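Trundholm Hill Cabins: questions guests ask before they come

Do I have to book, or can I turn up?

Please book. The lane is narrow and we only have parking for the cars we are expecting. If a cabin is free on the day we will let it, but ring first, as there is no phone signal for the last stretch and you would have a long drive back to the village if we are full.

How long is the shortest stay?

Two nights for most of the year. In July and over Christmas it is five nights.

What time can we arrive and leave?

You can have your cabin from 4pm. We ask you to be out by 10am. If you want to go walking on your last day, leave the car and your bags with us and pick them up by 5pm.

Are sheets and towels included?

Sheets, pillows and duvets are included in all the cabins. Each guest gets one bath towel and one hand towel. Bring your own towels for the lake. Beds are changed between guests, and on stays of more than a week we leave a fresh set on the porch halfway through.
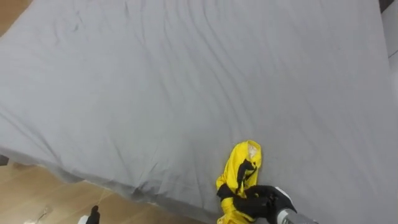

Housekeeping and Guest Services, Trundholm Hill Cabins

Can you make up a cot or an extra bed?

We have travel cots and a few folding beds. Tell us when you book. There is no charge for a cot. A folding bed is £5 a night and will fit in any cabin except Shakya, where the bedroom is too small for one.

Which cabin should we choose?

Corberg is the largest and nearest the car park. It has one step at the door. Coltton is the quietest and sits at the far end of the track, with a view down to the lake. Shakya is for couples. It gets the sun in the morning and is in shade by teatime, so it is cooler in summer and you will want the stove lit in spring.

If you can't decide, email Drita Hodžić in the booking office with the ages of your party and whether anyone has trouble with hills.

How do we get there without a car?

Take the 63 bus from the railway station to the chapel stop. The last one leaves at 5.40pm. We can collect you from the chapel if you let us know the day before. Walking up with luggage is possible but the track is steep and there is no footpath beside it.

Will my satnav find you?

It will find the farm below us. Carry on past the farm gate, cross the cattle grid and keep left where the track divides. The right-hand fork goes to the quarry and is very hard to turn round in.

Can we do our laundry during our stay?

Yes. Ask at the office before 3pm and we will tell you when a machine is free. Washing powder is provided. Muddy walking gear should be rinsed under the outside tap first. There is a drying room for boots and waterproofs behind Corberg, open all night, and you don't need to ask to use that.

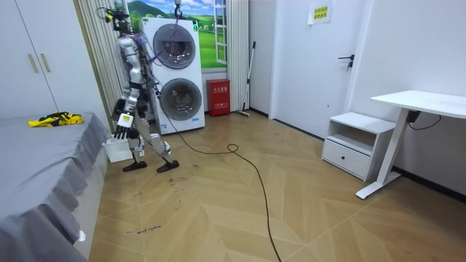 Please don't hang wet clothes over the stove rails or the electric heaters in the cabins. We have had scorched jackets, and one cabin was out of use for a week last spring after a heater failed.

Is there wifi?

In the office and on the terrace outside it. It doesn't reach the cabins. It is good enough for messages and checking the forecast, and poor for films.

What can we buy on site?

Logs, firelighters, milk, eggs, bread (order by 6pm for the next morning) and maps. For anything else the village shop is open until 8pm. Ayten Aydoğan cooks a supper on the terrace twice a week from Easter to the end of September, and the menu is put up in the office window the day before. You need to put your name down.

Can we swim in the lake?

Yes, from the small beach only. It shelves steeply after the second post and the water is cold all year. There is no lifeguard. Children must have an adult in the water with them. The rowing boats belong to the fishing club and guests can't use them.

What walks start from the cabins?

The lake circuit takes two hours and is mostly flat, with one boggy part near the outflow. The ridge walk takes five hours and needs proper boots. Kamrul Samarakoon leads a guided walk on the ridge in summer, weather permitting, for small groups.

Are dogs allowed?

In Corberg and Coltton, two dogs at most. They must be on a lead near the farm at lambing time.

Do you take a deposit?

Yes, £100 per cabin, with the rest due a month before you arrive. If you cancel before then we return the deposit. After that we refund what we can if the cabin is let again.

Who do I ring if something goes wrong at night?

The number is on the back of the cabin door. It goes through to Shanthi Gamage or Debashish Akanda, who both live on site. Use the landline in the porch of Corberg if your mobile has no signal.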